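4.2 Practice Runs in the Simulated Bathroom

The Ponik platform was assembled over one summer at the Wubshet shared workshop, on a bench that also served two other builds. The base is a secondhand mobility frame with new motors, and the arm was cut and bolted together from parts already on the shelves. Because the bench had to be cleared every Friday, the robot could not be left set up for long tests. Most of the early runs were therefore done in simulation, and the hardware was used to check the results in short evening sessions.

We chose a bathroom as the first room. Bathrooms are small, the doors take up a large share of the floor when open, and the things a household robot might be asked to fetch are often left on top of the fixtures. The room model was built in Benov, the scene editor used by the workshop, and loaded into the simulator with its lighting fixed. Doors can be set to different angles before a run begins, but they do not move when the robot touches them. This was a shortcut. Hinge friction had been measured on only one real door by July, and we did not want to guess the rest.

Each run starts with the robot at one of the door openings. It is told which object to approach and must stop within reach of it, with the arm folded. The camera height in simulation was set to match the mast on the real base, and the same controller, Flultard, runs in both cases without changes to its settings. Figure 3 gives two views from this room.
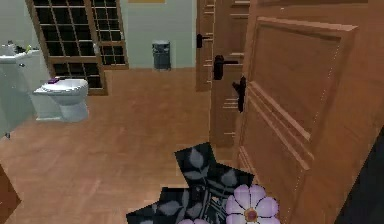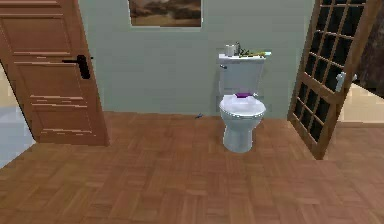
Figure 3. Two rendered views of the simulated bathroom. Each includes the toilet with a small purple object on it, the parquet floor, and a wooden door with a black lever handle.

We recorded 700 runs. Of these, 668 were kept. The others were dropped when the simulator logged a start position that overlapped a wall or a door, a fault later traced to rounding in the file export. Among the runs we kept, 91 ended without the robot reaching a valid stopping position.

Doors were the main source of trouble. When a door fills one side of the view, as in the first image of Figure 3, the controller has little else to work with on that side, and it tended to swing wide on its next turn. The glass panes caused a different problem. In both images the small panes look mostly dark, and the depth estimate sometimes treated them as openings. The base would then slow down and creep toward the glass until the distance check stopped it. Masking the panes by hand in the training images reduced this behavior but did not remove it. We did not try masking the door frames.

The rug in the first image was left in the room on purpose. Its gray leaf print is strong against the floor, and an early version of the controller took the edge of the rug for a step. Adding rugs with other prints to the training rooms fixed this in simulation. On the real robot we could test only the two mats the workshop owned, both plain.

Small objects were harder to judge. The purple object is flat and covers few pixels at the working distance. From most start positions the controller found it, but it was slow to settle when other small items were close by, such as the group on top of the tank in the second image. We raised the image resolution once and saw a better lock on the target, at the cost of a control loop too slow for the computer on the base. The lower setting was restored for all runs reported in this section.

Marta Fedoruk repeated 12 of the failed runs on the hardware, using a plywood stall in place of the bathroom and a bucket in place of the toilet. The wide turns near doors showed up again. The creeping did not, but the stall had no glass in it, so the comparison says little about that fault. Wheel slip, which the simulator does not model, added a small heading error on almost every turn. Section 4.3 describes the changes made to the wheel mounts and the calibration steps done before each session.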